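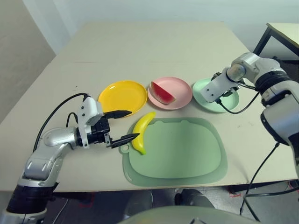

*Toy banana, cutting board and three plates, with watermelon on the pink one.*

# Imcombe Airport Passenger Forum - September meeting

Held in the upstairs meeting room, landside. Start 6:30 p.m. Thirteen members and the airport's terminal operations lead present, 14 in all. Apologies were noted and the last minutes accepted with one correction: the forum did not "welcome" the parking increase, it "received notice of" it.

## 1. Matters arising

The water fountain past security is still out of order. The airport says a part is on order. It said the same in June. Carried forward.

Signs for the rental car shuttle have been moved as asked. Members who had used them said they now point at the right door.

## 2. Self-service bag drop (Fudari trial)

The operations lead gave an update on the Fudari bag drop machines in the check-in hall. The trial is in its second month. The machines read the boarding pass, weigh the bag and print the tag, and the traveler attaches it.

The airport's paper says 639 bags went through in the first month and calls this "strong early uptake." Members asked what share of all checked bags that was. The figure was not to hand. Members asked how many of those bags needed a staff member to step in. It was explained that the machines do not record this, as staff override with a key card and the bag is then logged as completed. The forum's view is that a bag rescued by an agent should not be logged as a self-service bag, and that the figure means very little until the two are split.

The average time per bag was given as 38 seconds. One member had timed her own at over four minutes, most of it spent peeling the tag. The operations lead said the clock starts when the bag is on the belt. Members asked for a time that starts when the traveler walks up.

There was a long exchange on staffing. The paper says the trial will "free up colleagues for higher-value tasks." Asked which tasks, the operations lead mentioned helping people at the machines. Asked if any desks would close, he said there were no current plans. The forum asked for that in writing, with the word "current" either taken out or given a date.

**Action:** airport to supply total checked bags, staff overrides and full walk-up time before the next meeting.

## 3. Lost bag tracking app

Jalali, the firm behind the proposed tracking app, sent slides but no speaker. The slides were shown. They promise that travelers will "never wonder again." It was not clear from them whether the app follows the bag or only the last place the tag was scanned. Several members thought the second, in which case it tells you what the desk would already tell you.

Questions to go back to Jalali:

- Does it work without a phone signal in the baggage hall?
- What travel data is kept, and for how long?
- Who pays after the free year?

The forum declined to give the supporting quote asked for on slide 14. It may look at this again once there is something to try - a working version, not slides.

## 4. Bralness connection

The early bus from Bralness still arrives after bag drop closes for the first departure. The bus company says the airline should move the flight. The airline says the bus company should move the bus. The airport says it has "opened a dialogue." Members noted that the dialogue was also open last winter.

**Action:** secretary to write to both companies and copy each on the other's letter.

## 5. Any other business

Gate announcements on the lower level are too quiet to follow. The airport will check the speakers.

A request for more power outlets near the windows was supported. The airport pointed to the new charging lockers. It was said that people would like to use their phones while they charge.

Next meeting in November, same room, same time. The bag drop figures go first on the agenda.

Closed 8:10 p.m.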